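Progress report, Clolleo table activities kit
To: Nélida Quezada, Kirui small grants
From: Mutua Mugo
May 21, 2026

Nélida, sorry for the short form, want this in your hands before your meeting. Money first, then where the kit stands, then what I need from you.

Money. Spent so far 1,286 out of the first payment. Biggest line was tabletops and edging, next was paper. Still holding 500 back for printing the guide, not touched. Receipts are with Anqi Yuan, she is scanning them, you'll get them as one file. Two are faded, she is asking the store for copies.

Where we are. Activity list is down to 7 from the long list in April. Dropped the string ones (tangles) and the one with the beans. Kept everything that needs a plain table, sheets of paper, and things from a kitchen cupboard or toy box. Jabari Muli wrote the first draft of all the cards, Erick Urio is cutting them down. Some cards ran to two sides, too long. One side max, big type.

Paper. Went with large white sheets after trying the brown roll. Brown curled, wouldn't stay down. White shows every smudge, so we will pack extra. Also doubles as a clean background for the sorting cards.
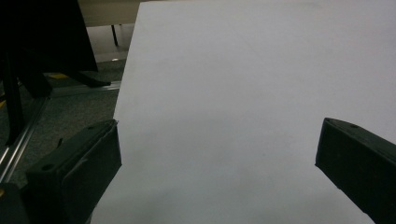
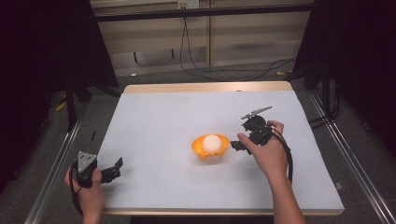 Bowl and ball set is the part I'm happiest with. Cheap, quick to set out, and the card fits in four lines. We're staying with the orange bowl with the scalloped rim, bright enough to find on a white table, and the white ball sits up above the rim so there is something to get hold of. Tried a deeper bowl in April and the ball sat too low, people were fishing for it. Jabari wants a second ball in another color so the card can ask for a swap. I said yes if it stays inside the budget line. Nirex quoted for bowls by the box, minimum is 20, so we would have spares. Waiting on thier shipping price.

Table. White top with the light wood edge is the one going forward. Erick wanted all white, cheaper by a little, but the edge helps you see where the table stops. Not reopening that.

Not done yet:
Guide text, Erick has half of it
Storage boxes, Clukonitz sent the wrong size lids, exchange requested
Labels for the paper packs
Card 5 needs a rewrite, the steps are in the wrong order

Behind on. Guide, mostly. I planned on having a full draft by now and we dont. Cause is the card rewrites, they ate the time. Erick thinks he can catch up once the cards are locked. I'd rather move the print date than send out something half checked.

Need from you:
OK to move the print money into the next period if the guide slips
A yes or no on the second ball color, if you have a view
The logo file again, the one I have is tiny

Anqi is covering email while I'm out, copy her on anything with a deadline. Full spending table comes with the receipts.

Mutua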